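What a day in Punotdale! Report back from the tenants' open house

Well, we did it! A carload of us from the Favmont Renters' Network drove over to Punotdale on 8th December for the open house at the Holtine Street hall, and I am still buzzing as I type this up. For anyone new to the list: the Punotdale folks are the ones who have been fighting the rezoning of the old Akanda blocks, where 259 households are on month-to-month leases and got letters back in June saying the whole site was "under review." They've been organizing ever since, and they opened their doors so that groups like ours could come see how they work.

We got there a little before ten and the sidewalk was already busy. They had a sign-making table out front (bring your own markers next time, the good ones went fast) and a big map of the district where people were sticking notes on their own buildings. I stood by that map for way too long. You could follow the rent increases street by street just from the notes, and people kept coming up and saying "oh, that's my old place" and then telling you the whole story of it.

Inside, Tharushi Matubbar gave the welcome. She runs the door-knocking side of things and she is a terrific speaker, very plain and very quick. They now have 1193 signatures on the petition to send the rezoning back to the planning board, every one checked against an address in the district. She told us the first month was slow going and people were scared to sign with a landlord's name at the top of the page, so they rewrote the page. The new one starts with what tenants are asking for and the landlord doesn't come up until the second paragraph. Signatures picked up right after that. I wrote that down and underlined it, and I think we should look at our own petition this week.

Then we split up for the walk-through. My group went to the phone room first, a tiny space with a long table and a schedule taped to the door. They call every household before a hearing, and again the night before. Ninety-one people spoke or handed in written comments at the last hearing, and the council had to extend public comment twice (I watched the recording, it's great, somebody brought a baby who got her own round of applause).

After that came the part I'd been looking forward to, the practice hearing. You get two minutes at a microphone while three members play the council. One of them looks at her phone the entire time you're talking, just like the real thing! I went over my time and got cut off in the middle of a sentence. Embarrassing, but now I know what two minutes feels like. Write it out, read it to a clock, and put your actual request in the first twenty seconds. We really need to start doing this at home before the budget session.

Lunch was soup and flatbread from the church kitchen next door, and far more of it than we could eat. I sat with a couple from the Akanda blocks who have lived there since before the bus line came through. They had never been to a council meeting in their lives until this summer. Now they go to all of them, including the boring ones on drainage, and they take notes and pass them around. I want those notes!
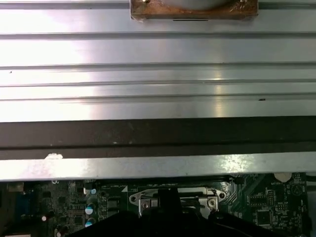
How can people outside the district help before the vote?

Written comments from anywhere in the county go into the record, so send one to the clerk with your name, your town and the agenda item at the top. The Punotdale group also needs drivers on hearing nights and people to fold flyers.

The afternoon session was on records requests and I'll be truthful, I expected to nod off, but it was the best hour of the day. They showed us how to ask for the developer's meeting calendar and the staff emails, what to do when the city says the request is too broad, and how to narrow it without giving away the part you care about. We came home with a folder of sample letters. I'll scan them once I find out whose car the folder ended up in.

Eight of us made the trip and I'd love to fill two cars next time. Tharushi says we're welcome at any of their regular meetings, and she has offered to come to Favmont and run the practice hearing with us if we can find a room with a microphone. If you know of a room, reply to this email. Same goes if you can drive, or if you have the folder.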